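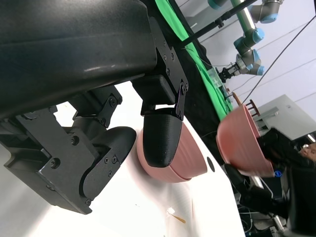
Araceli Contreras has been up since five and wants to talk about bowls. Over 2,000 demonstrations so far, all of them done by a person at the controls, and most of them bowls. "People think it's the robot learning to wash dishes," she says. "It's me, sitting there, learning how to pick up a bowl slowly."

Contreras runs the teaching side at Kurnetti, a small outfit in Valterthorpe. Two arms, one operator, one task at a time. The operator moves a pair of hand controllers, the arms follow, everything gets recorded. Then again. And again, with the bowl turned a little.

Why not just program it? She laughs. "We did, the first year. Worked great until somebody bumped the table."

Rims are the hard part, apparently. "You get one finger inside, one outside, and you have to not squeeze. A person feels that. At the controls you don't feel anything, you're going by eye." New operators crush things. She did too – cups mostly.

Steinar Sveinbjörnsson joined in November, from a crane yard of all places. He is the better driver, Contreras admits. I caught him on his break, coffee in hand, not much time.

"Cranes, you wait for the load to settle. Same here," he said. "If I rush, the arm learns rushing."

And mistakes? They keep some. A missed grab followed by a good recovery is worth saving, he thinks, more than ten clean ones. Contreras disagreess, a bit. "Depends on the miss. Some of his are just bad." They have been arguing over this for months and havent settled it.

They also tried guiding the arm by hand, pushing it through the motion. Fine for one arm. With two, you run out of hands, and your elbow ends up in the wrist camera's view. So remote it is, for now.

The software is called Toft, written in house. It still drops a recording now and then. Last count was 2,659 files, 1,000 of them waiting for somebody to check.

Who's checking? "Me," says Contreras. "After lunch."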